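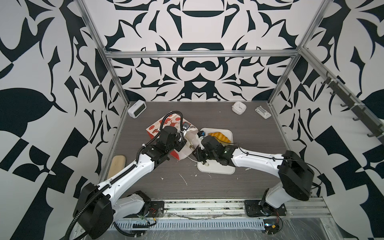 Dry needling is the insertion of thin solid needles through the skin and into muscle, usually at tender spots known as trigger points, in the hope of easing pain and stiffness. No drug is injected. It is offered by physiotherapists and some sports clinics for neck, shoulder and lower back complaints, and its supporters often speak of it as though the case for it were settled. Much of the difficulty starts with the trigger point itself, which is found by touch, and two examiners feeling the same shoulder may well mark different spots. Pressing is a vague business: a thumb on a muscle says little about what lies beneath.

Claimed mechanism
The usual account holds that a trigger point is a small knot of muscle fibres stuck in contraction, and that the needle makes it twitch and let go. The twitch is real enough and can be felt by patient and therapist alike. Whether it has anything to do with later relief is disputed. Other explanations, among them changes in blood flow and the release of the body's own painkillers, have been put forward at various times, sometimes by the same authors.

Relation to acupuncture
The needles used are much the same. Practitioners of dry needling generally reject any link with meridians and describe their method as based on anatomy. Critics reply that a change of vocabulary is being asked to do a lot of work, especially where the points chosen lie close to traditional ones.

Evidence
Trials tend to be small and short. Many report less pain soon after treatment, with the gap between real and sham needling shrinking over the following weeks. Sham needling is hard to do well, as patients can often tell whether the skin has been pierced and the therapist always knows.

The Ulcombe register, one of the larger collections of clinic records, lists 3,752 courses of treatment for neck pain. Follow-up answers at three months exist for only 1,208 of them. The register had no comparison group, and people who felt no better may have been less inclined to reply. It is still quoted on clinic websites as proof of success. A smaller study at the Vosance clinic did include a sham group and found a difference of 2 points on a 100-point pain scale, too little for most patients to notice.

Safety
Soreness and bruising are common and pass within days. Fainting happens now and then. The most serious known risk is a punctured lung, which is rare and mostly linked to needling near the ribs or the top of the shoulder.

Training
Requirements vary widely. The Bekeo certificate, for instance, can be gained in seven days of teaching, with no assessment of results in patients afterwards. Longer courses exist, but it has not been shown that their graduates get better outcomes.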